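Betreff: Re: [teleop-liste] Zweiarmige Demonstrationen: Übergabe oder Einzelgriff?
Von: Werkstatt Zarnedham
An: teleop-liste

Am Nachmittag schrieb Prokopenko:
> Wir fangen im Februar mit eigenen Aufnahmen an und haben zwei Arme
> auf einer gemeinsamen Schiene, dazu zwei Führungsarme für den
> Bediener. Die Aufgabe ist das Einräumen von Werkzeug mit langem
> Schaft in eine flache Schale. Unser Problem: Manche Bediener greifen
> alles mit einem Arm, andere nehmen ständig beide. Die Daten passen
> dann nicht zusammen. Schreibt ihr vor, welcher Arm was macht?
> Und wie viele Durchgänge braucht man, bis sich ein Training lohnt?

Hallo zusammen,

bei uns läuft seit dem Herbst fast dieselbe Aufgabe, deshalb etwas ausführlicher. Angefangen haben wir ohne Vorgaben. Jeder durfte einräumen, wie er wollte, Hauptsache, am Ende lag alles in der Schale. Nach 78 Durchgängen haben wir zum ersten Mal trainiert und das Ergebnis war unbrauchbar. Der linke Arm fuhr los, blieb über der Schale stehen und zitterte, der rechte wartete. In den Daten gab es für dieselbe Ausgangslage beide Varianten, und die Policy hat sich irgendwo dazwischen eingependelt.

Seitdem gilt bei uns eine schriftliche Regel. Der Arm, der näher am Griff ist, nimmt das Werkzeug auf. Der zweite kommt nur dazu, wenn das Werkzeug beim Absenken gedreht werden muss oder über den Rand hinausragen würde. Er fasst dann am Schaft oder am Stiel nach, und erst wenn er zu ist, darf der erste öffnen. Bei den langen Stücken kommt das oft vor, auch beim grünen mit dem dicken roten Griff, an dem hier beide Arme beteiligt sind:
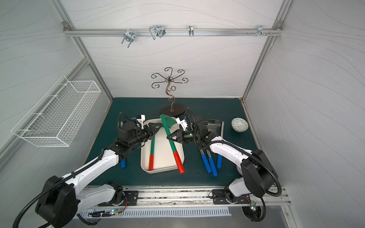 Hoder: Das Nachfassen würde ich gesondert aufnehmen. Wir hatten es in ganzen Durchgängen dabei, und es ging unter, weil es nur einen kleinen Teil der Zeit ausmacht. Mit kurzen Aufnahmen, die schon mit dem Werkzeug im Greifer beginnen, wurde es deutlich besser.

Den Einwand von Hoder aus dem letzten Thread habe ich hineinkopiert, weil er hierher gehört. Wir haben das übernommen. Von unseren Aufnahmen sind jetzt 12 reine Nachfass-Szenen pro Bediener vorgesehen, der Rest sind ganze Durchgänge vom leeren Greifer bis zum Zurückfahren. Die kurzen Stücke bekommen im Dateikopf ein eigenes Kennzeichen, sonst findet man sie später nicht wieder.

Zum Ablauf beim Bediener noch ein paar Punkte, die bei uns Zeit gekostet haben:

Vor dem Start stehen beide Führungsarme in derselben Ruhelage wie die Arme am Tisch. Wenn das nicht stimmt, springt der Arm beim Einkuppeln, und der Anfang der Aufnahme ist verdorben.

Pausen mitten im Durchgang vermeiden. Wer überlegen muss, überlegt vorher. Langes Stillhalten über der Schale lernt das Modell zuverlässig mit. Wir schneiden alles weg, was länger als 2 Sekunden steht, aber sauberer ist es, wenn es gar nicht erst entsteht.

Der Arm ohne Aufgabe wird nicht abgelegt. Er bleibt mit offenem Greifer in der Nähe der Mitte, damit der Weg zum nächsten Stück kurz ist. Einige Bediener fahren ihn aus Gewohnheit ganz zurück, das gibt unnötig lange Bahnen.

Fehlgriffe lassen wir drin, wenn der Bediener sie selbst korrigiert. Wird von Hand in den Arbeitsraum gegriffen, wird die Aufnahme verworfen.

Schwierig bleibt es, sobald mehrere Schäfte übereinander liegen. Der Greifer muss dann zwischen zwei Stangen hinein, und der Bediener sieht in der Übersichtskamera kaum, welche er erwischt. Wir lassen ihn deshalb auf das Bild der Handgelenkkamera umschalten, bevor er schließt. So eine Lage mit gekreuzten Werkzeugen in der Schale und einem blauen, das noch daneben auf der Matte liegt:
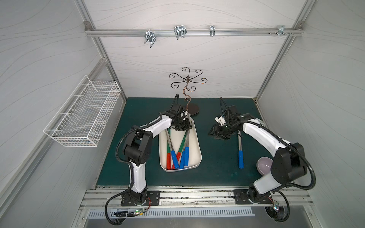 Müssen die Werkzeuge bei jedem Durchgang anders liegen? Die Startlage sollte sich jedes Mal ändern, die Schale darf in engen Grenzen am selben Platz bleiben. Wir würfeln die Lage nicht aus, der Bediener legt die Stücke vor der Aufnahme selbst um und achtet darauf, dass die Griffe auch mal nach hinten zeigen. Letzteres haben wir anfangs vergessen, und die Policy hat verkehrt herum liegende Stücke lange gar nicht angefasst.

Zur Menge: Mit der Regel und den kurzen Nachfass-Szenen war das Training bei mehr als 200 Durchgängen zum ersten Mal so, dass man damit weiterarbeiten konnte. Einzelgriffe gingen früher, die Übergabe zwischen den Armen kam zuletzt. Ob das bei euch genauso ist, hängt vermutlich stark von den Bedienern ab. Bei uns waren es 2, und man erkennt in den Bahnen heute noch, wer gefahren ist.

Das Regelblatt liegt im Listenarchiv unter Tindari, dort ist auch das Skript zum Wegschneiden der Standzeiten. Die Schwelle steht oben in der Datei und muss an eure Aufnahmerate angepasst werden.

Offen ist bei uns noch, ob man die Armwahl als eigenes Merkmal mitgeben sollte. Falls das jemand ausprobiert hat, bitte an die Liste und nicht nur an mich.

Grüße
Werkstatt Zarnedham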